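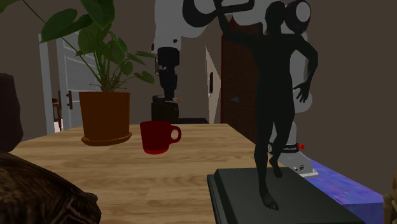
Potted plant and red mug, table end

Lists > Brardale Swap & Grow > November > Message 252

Re: watering while away
From: Spyros Nedeljković
11 November 2018

Quick one, on my way out the door.

On Darko's question from the last digest:

> Going up to Stindon for 2 weeks, nobody to water.
> Have the big leafy one in a terracotta pot plus
> a few ferns. Do I leave the saucers full? Last
> April I did that and lost one. Also is the Cundura
> potting mix any good, the shop had a pile of it.

Don't fill the saucers. Roots sit in it and go brown, probably what got yours in April. Soak everything the night before, let it drain, tip out whats left. Then move them back from the window. Less light, less thirst. Big leafy ones will sulk but they come back.

Ferns are fussier. Bathtub, damp old towel underneath, door mostly shut. Did mine that way for nine days, lost a bit of colour at the tips, nothing worse.

Cundura mix - used one bag. Fine. Bit barky for ferns, ok for the rest. Wouldn't repot right before a trip though, wait till your home.

Cotton wick in a jug works too if you have time to test it first. I never do. Jug has to sit higher than the pot or you get nothing.
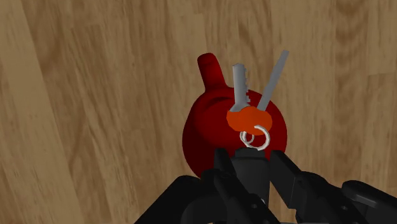 OTHER BITS

Swap table is on again at the Brardale hall, usual time. Bring cuttings labelled please, last time we had a whole tray of mystery stuff. No soil from the garden, we got fungus gnats out of that.

Still after a division of anybody's aspidistra. Will trade spider plant babies, have far too many.

Can someone resend the seed list, my copy is cut off at the beans.

Cheers, gotta run
Spyros

52 replies | 559 views

Recent in this list
Yellow leaves on the lemon, again
Brardale hall parking
WANTED: small grow light
Re: Re: gnats
Stindon open gardens, who's driving?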